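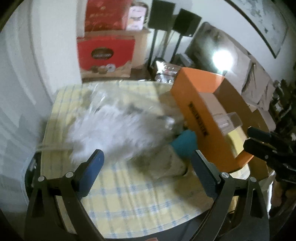 Most repair advice is written for people who already own the tools. I have been mending soft things at home for years, cushions mainly, and I still think the biggest obstacle is that shops treat filling as if it were a secret. You can buy a new cushion in any supermarket. Try buying what goes inside one, in a sensible amount, and you will spend an afternoon on it.

When the seat pads in our kitchen went flat last March I rang the firm that made them, Clendent, and asked for replacement filling. They offered me a discount on new chairs. The covers were sound and so were the zips. In the end Harish Joshi, who runs the market stall on Tallholm Road, sold me what I needed by weight, and the pads have been comfortable ever since.

I don't blame the person on the phone. She had a list of things she could sell me and filling was not on it. But a firm that fits a zip to a cushion has told the buyer it can be opened, and it ought to keep the inside part in stock. The same goes for quilts, dog beds and the padded bits of a pushchair.

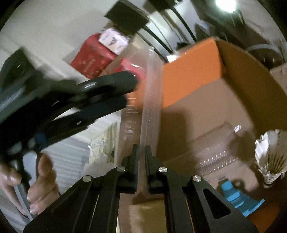 Cost is the usual objection. Ming-te Pan, a neighbour who used to work in furniture sales, told me small orders lose money once you add the postage. I accept that for a single pad. It is a weaker argument for a firm that already sends out parcels all day, and weaker still if the filling is sold over the counter in its own shops.

The other objection is that people can't be bothered. Some can't. Our library ran a mending morning and 140 people came, a good many of them with one flat cushion under an arm. They didn't want a lesson in upholstery. They wanted somebody to sell them a bag of stuffing and tell them how full to fill it.

I would start with a plain rule. If a cover comes off, the label inside should say what the filling is, how much of it there was when new, and where to get more. Mine said "surface wash only" in six languages.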